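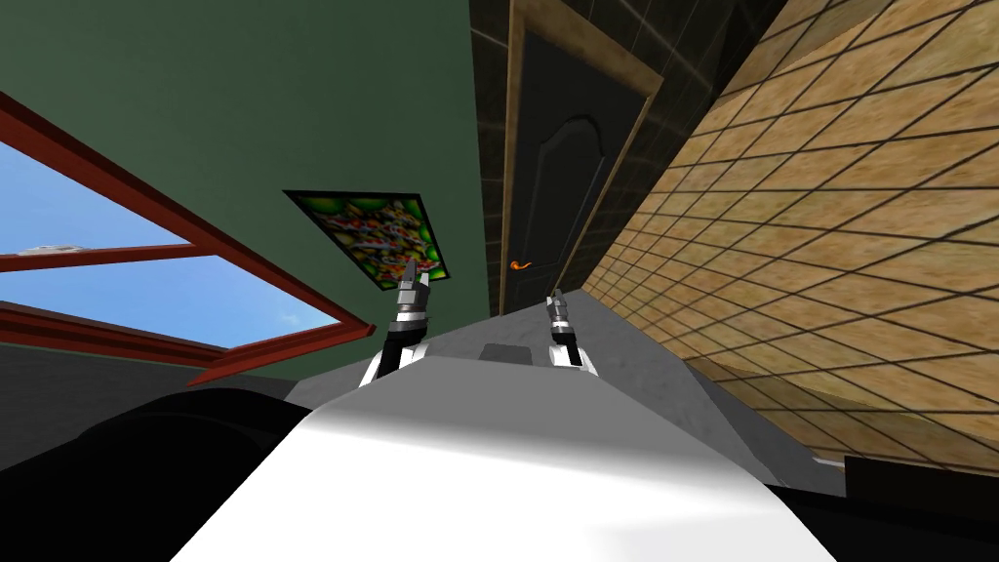
Home | Fights | Rankings | Results | Forum

Tshepo Gumede
4/1/21

Ok so Magagula vs Nel is off AGAIN. Hearing it from two people in Levodville now. Hand injury, left one, Nel's side

2/ Was supposed to be 8 rounds at junior welter, Pillay Promotions card. Undercard stays as is far as I know

3/ Riaan Adams got the call as a replacement. Took it on 6 days notice. He's been sparring but thats not a camp

4/ Weight is the thing. Adams last fought at 147. Catchweight being talked about, nothing signed yet

5/ Dineo Magagula's trainer Nokuthula Visser told me they "wanted Nel or nobody" last week. Guess the purse talked

6/ Tickets. About 800 sold before the news. Refunds only if you ask at the box office before the weigh in, no online option. Terrible

7/ Nel's people want the fight back on in June. Doctor said 30 days no punching, then they look at it again. So June is doable but tight

8/ My pick for now, Magagula by decision. Adams is tough, never been stopped, but he fades late and he'll be drained

9/ Stream is on Zinar, same price as before which is a bit cheeky given the main event changed

10/ Will post the weights when I get them. Phone dying, back later

Recent
Skirura Gym show: full results
Pillay adds two women's bouts to undercard
Hendrik Nel on fighting southpaws
Levodville amateur finals, who went through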